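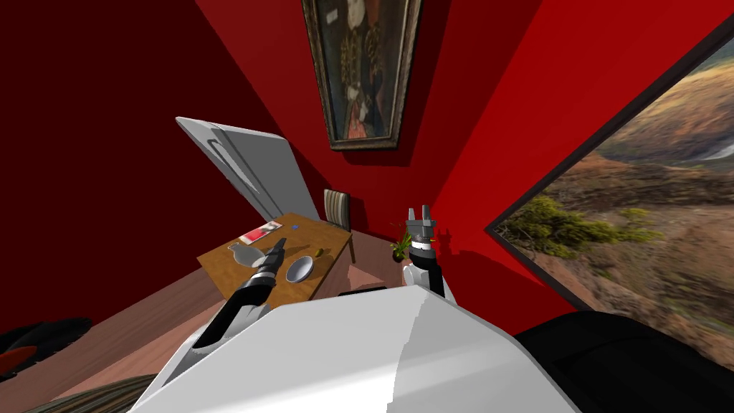
Jan 12, 2019. Otolholm sim, Vander rule set, rev 4

1. Idle arm parks upright, fingers apart. Right arm compliant in the views I checked.

2. Working arm: 15 mm clearance from tabletop before any lateral move. Bowl and fruit count as obstacles.
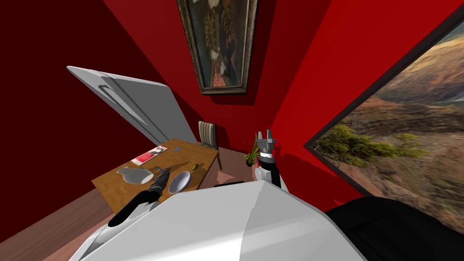
The clearance figure comes from the October draft, which had 50 mm. Too strict for low items. Lumbantobing wants the speed cap near the table written in too. Left open.

3. Log all table items before a reach, flat ones included.

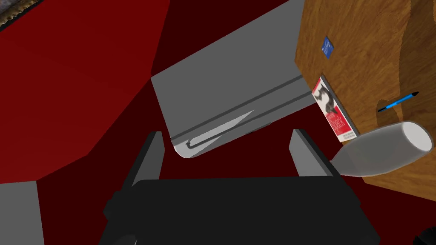 Gripper view, fingers open. Book, pen and cup to the right.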